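Presness Tray Dining Set - Owner's Guide
Section 5: Laying and Clearing the Tray

5.1 Scope

This section covers laying a single place on the Presness tray, carrying it to the table, and clearing it after the meal. It applies to set 3756 (tray, plate, cup and cutlery) and to the tray sold on its own as item 1259. Washing is in Section 6. Replacement parts are in Section 8.

The instructions assume a right-handed layout unless stated otherwise. For the left-handed layout see 5.6.

5.2 Before first use

1. Remove all packing, including the paper disc between the plate and the tray. The disc is thin and sticks to the underside of the plate.

2. Peel the label from the base of the cup. If adhesive remains, rub it with a little cooking oil on a paper towel, then wash the cup as usual. Do not use a scouring pad on the patterned sides.

3. Wash every piece in warm water with dish soap. Rinse and dry.

4. Run a finger along the rim of the tray and the rim of the cup. If you find a burr or a chip, do not use the piece. Return it to the place of purchase with the carton label.

Note: The full carton from Konditz holds 12 sets. Trays are packed rim down and should be lifted out one at a time. Pulling two apart when they have wedged together can mark the surface.

5.3 Choosing a surface

Lay the tray on a flat table or counter that is deeper than the tray. The raised rim keeps loose items from sliding off the tray but does nothing to stop the tray sliding off the table.

- Set the tray with its long side parallel to the edge of the table where the diner will sit.

- Leave a hand's width between the tray and the edge of the table.

- Wipe the tabletop first. Crumbs or grit under the tray will make it rock and will scratch a finished wood surface.

- On a very smooth top, use the Drastuvon liner or a damp, well-wrung cloth under the tray. Remove the cloth after the meal. A damp cloth left on bare wood will raise the grain.

Books, mail and placemats can stay on the table if there is room for them beyond the tray. Do not rest the tray on top of them.

CAUTION: Do not put the tray on a cooktop, a warming drawer or the top of a toaster oven, even when these are switched off. The tray is plastic and will warp.

5.4 Laying the place

Work from the largest piece to the smallest. The plate fixes the position of everything else, and it is awkward to shift once the cutlery is down.

1. Put the tray down with the long side facing the diner.

2. Put the plate on the tray, to the left of centre. It should sit flat inside the rim. If one side of the plate is riding on the raised edge of the tray, move it inward until it drops level.

3. Leave a clear strip on the right side of the tray for cutlery. The strip should be wide enough to take the fork and the smaller utensils side by side.

4. Put the cup in the far left corner of the tray, upright and empty. Check that the base is flat on the tray and is not caught on the rim of the plate.

Alternative position: for snacks and dry foods, or when the tray is being carried a short way with nothing on the plate, the cup may be stood on the plate. Stand it well inside the plate rim. Do not fill it in this position.

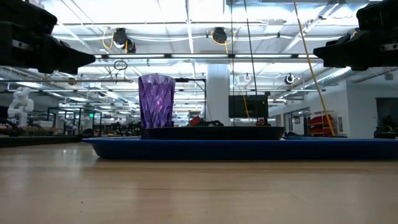
The cup is wider at the mouth than at the foot. It will stand steadily on any level surface, but it tips more readily once it is full, and more readily again if the plate under it is moved. Fill it only after the tray has reached the table. The recommended fill is two-thirds.

Hold the cup by the lower half when setting it down. The faceted pattern gives a fair grip when the cup is dry. With wet or soapy hands it gives much less, and the cup should be held with both hands or dried first.

CAUTION: The cup is for cold and lukewarm drinks. Do not use it for tea, coffee, soup or anything straight from a kettle. Do not put it in a microwave.

5.5 Placing the cutlery

The cutlery goes on last. All pieces lie on the tray itself. None of them should rest across the plate while the tray is being carried.

1. Lay the fork to the right of the plate with the tines pointing away from the diner and the handle toward the diner. Keep it parallel to the short side of the tray.

2. Lay the small orange-handled utensils at the lower right of the plate with the handles turned toward the diner's hand. They may touch each other but should not be stacked.

3. Check that no handle projects over the rim of the tray. A projecting handle will catch on a sleeve or a door frame and take the rest of the cutlery with it.

4. Put small extras in the far right corner. This corner is the farthest from the cup and stays driest. A condiment packet, a wrapped sweet or a small dish belongs here. Keep to one or two items.

5. If a napkin is used, fold it once and lay it flat under the fork. Do not tuck it under the plate.

Note: The set is supplied with one fork. Extra forks from another set can be used if they lie flat and do not reach the rim at both ends. A fork that bridges the tray from rim to rim will spring up when the tray is lifted.

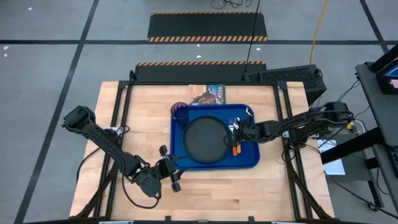 Once the cutlery is down, look at the tray from above. There should be a little of the tray surface showing between the plate and the fork. If the fork is hard up against the plate, it will ride up over the plate rim as soon as the tray is tilted. Slide the plate to the left - not the fork to the right - until there is a gap.

5.6 Left-handed layout

The left-handed layout is the mirror of the one in 5.4 and 5.5.

1. Put the plate to the right of centre.

2. Put the cup in the far right corner.

3. Lay the fork and the orange-handled utensils to the left of the plate, handles toward the diner.

4. Use the far left corner for small extras.

The tray is the same on both sides and has no marked top or bottom edge, so there is no need to turn it. Where both layouts are used in one household, it helps to lay the left-handed trays first and keep them on a separate shelf.

5.7 Carrying a laid tray

The tray has a rim all the way round and no separate handles. Carry it with a hand on each short side, thumbs over the rim and fingers flat underneath.

1. Stand square to the tray with your feet apart.

2. Slide the tray toward you until the long side just clears the edge of the table. Get both hands under before it clears any further.

3. Lift straight up. Do not lift one end first.

4. Carry the tray at waist height. Look ahead, and glance down only when stopped.

5. To set it down, lower the far long side first and then the near side. Take your fingers out before pushing the tray into place.

If the plate slides during carrying, stop and let it come to rest against the rim. Do not try to correct it by tilting the tray the other way.

CAUTION: Carry one tray at a time. Loaded trays must not be stacked, and a second tray must not be set across the cup.

CAUTION: Children may carry the tray with the empty plate and cup on it. An adult should carry it when there is hot food on the plate.

5.8 Clearing

Clear in the reverse order. Leave the tray on the table until everything breakable or wet has been dealt with.

1. Empty the cup into the sink or into a jug brought to the table. Do not empty it onto the plate.

2. Gather the cutlery and lay it on the plate, tines and handles all pointing the same way. This is the only time cutlery should travel on the plate.

3. Scrape food from the plate into the green bin or compost pail before it dries.

4. Put the empty cup on the plate beside the cutlery, or carry it in the free hand.

5. Take the plate and cup to the sink. Come back for the tray.

6. Wipe the tray with a damp cloth, working from the middle out to the rim. Food collects in the curve where the flat meets the rim, and this part needs a second pass.

7. Wipe the table under the tray. Moisture trapped there will leave a ring on unsealed wood.

5.9 Common faults in laying

Tray rocks when pressed at a corner
Something is under it, or the tray has been warped by heat. Lift it and check. If it still rocks on a clean, level counter, replace it.

Plate will not sit level
The plate is too near the tray rim. Move it toward the centre. Plates from the Phetsri range have a wider base than the one supplied and will only sit level in the middle of the tray, with no space left for the cup in the corner. Place the cup off the tray when using them.

Cup leans
The foot of the cup is on the edge of the plate or on a utensil. Lift the cup clear, move the other item and set the cup down again.

Cutlery collects at one end
The tray was tilted when it was carried. See 5.7, steps 3 and 4. A napkin under the fork reduces this.

Cup looks cloudy
Mineral film from hard water. Soak in one part white vinegar to four parts water and rinse well. See Section 6.

Scratches on the plate
Fine scratches from the fork are normal wear and show more on dark plates. Deep scratches that catch a fingernail will hold food, and the plate should be replaced.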